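I went back to the Higuchi on Wednesday to give the big summer show a second chance, and I'm sorry to say it lost me again before I'd got out of the first room. It's the labels. Every painting has one, and every label tells you what to feel. "Note the loneliness of the chair." I was going to note the chair by myself, thanks! I'd paid for parking and everything.

I counted the words on one of them, because I'm petty and my feet hurt. It came to 217. The picture it belonged to was smaller than a paperback. By the time I'd finished reading I had maybe a few seconds of looking left in me, and so did the people behind me, who were shuffling along doing the same thing – read, glance, shuffle, read. 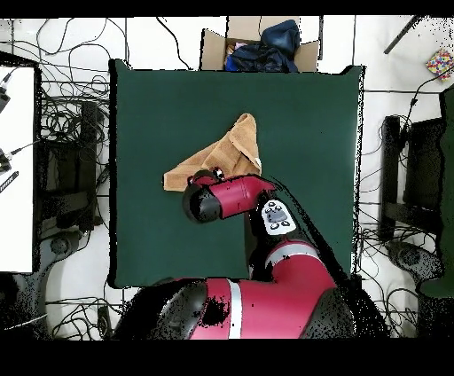 Now, I do like knowing things. Tell me who made it, when, what it's made of, and if there's a good story (somebody's brother slept with the model, the thing spent a war in a barn) then please, tell me that too. What I can't stand is being handed the opinion with the ticket. Veronika Wallner's gray seascapes in the second room are wonderful, really odd and heavy, and the wall says they "interrogate the horizon." They do nothing of the kind. They sit there and let you get gloomy in your own way, and I stood in front of the third one until a guard started to look worried about me.

The Irance, across the river, does it better with a quarter of the money. They hang the work, put a number next to it, and leave a stack of printed sheets by the door. Want to read? Take a sheet.

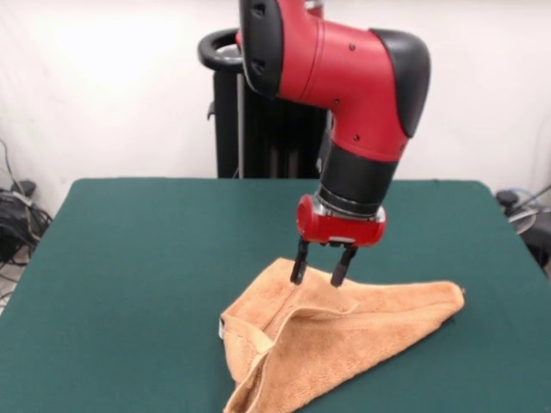 I took my nephew there in August and he went around the whole place without one, making up his own titles, and he remembers more of that afternoon than I do. One of the big Karras drawings is now called "Soup Weather" in our family and always will be.

I know the argument on the other side. People feel shut out of galleries, the labels are meant to let them in, and who am I to be snooty about it. Fair enough. I grew up in a house with no art books and I remember that feeling very well. But a label written in that voice never let me in anywhere. It made me feel there was a right answer and I'd missed it. I said most of this on here last month, in fewer words, and got told off.

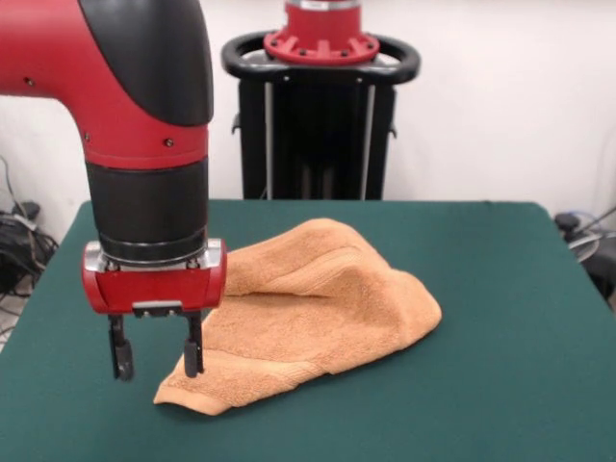

Nassoro Mutiso wrote back that I was being unfair, that he reads every label start to finish and likes the company, and that a bare number on a wall makes him feel he's wandered into a parking garage.

Okay, that made me laugh, and I'll give him the garage. So put the labels at the end of the room, or on the opposite wall, or make them 8 lines and let somebody funny write them. I'd go back for that. The seascapes are up for a few more weeks and I'll probably go back anyway, with my reading glasses left in the car.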